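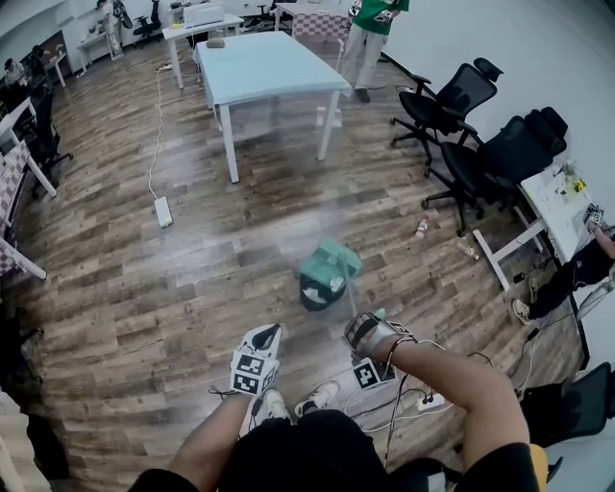

> Is the open day at Pareo still on in June, and do we need to book?

It's still on, and you do need to book, just drop a line to the list and I'll add you.

I went to the last one at the Jultitz site and had a great time! You get to see people working with the marker gloves on (wires everywhere, so mind your feet) and there was someone at a table with one of the gripper things as well. They let us have a go after lunch. I did 2 runs of the tidying task and was hopeless at both, but the Lanari lot were very patient with me.

They'd had more than 224 people through by teatime, so come early if you want a turn. The Baumgartner talk is in room 648, up the back stairs. Parking is a pain – I'd get the bus.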